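Sinum pauses Rima shirt folding after grip fault

VORVILLE, August – I run the folding team at Sinum, and I'd much rather be writing to you about a launch. But we've stopped all work with Rima, our two-gripper laundry folder, and you should hear why from us.

In our last long test, 100 shirts in, one gripper kept squeezing after it had been told to let go. It tore a collar and pulled off a button (which shot clear across the room!). No one was hurt. We hit the stop switch, pulled the logs and found a bad reading from the finger sensor. Bang, who make the part, are checking their whole batch of 1,000.

So we're back to plain old button-up shirts on the table, going over the grasp again with the hand-held grippers. 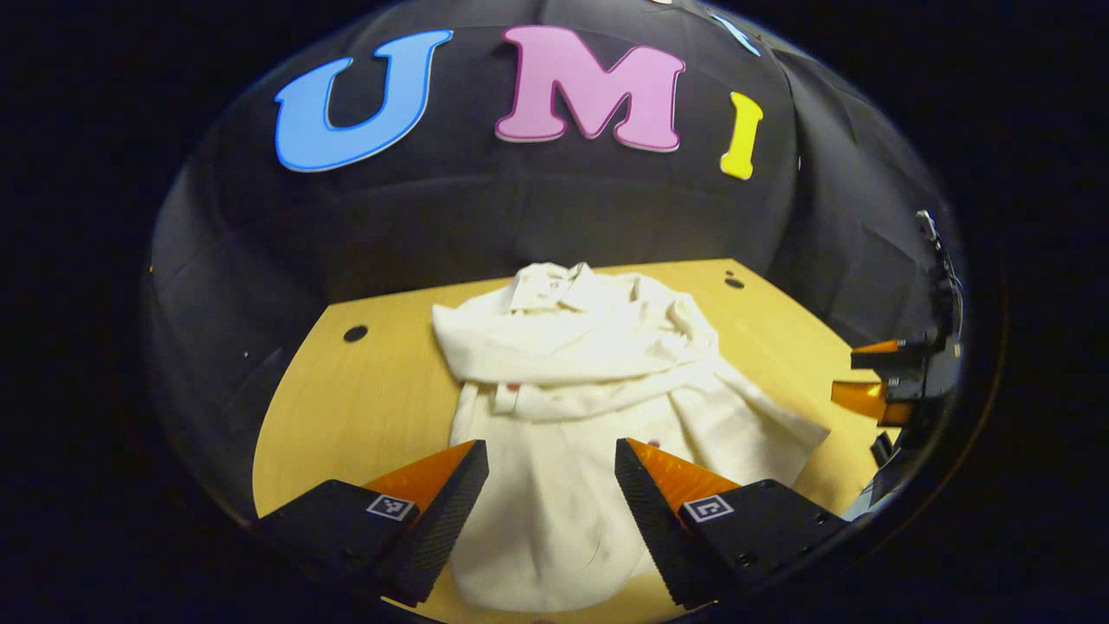 What happens next

If you have one of the 2 trial units in Vorville, please switch it off at the wall and leave it off. We'll come and swap the fingers for free. Rima then has to get through 4,000 clean releases before anyone folds with it again. Questions? Write to the Sinum press desk and I'll get back to you myself.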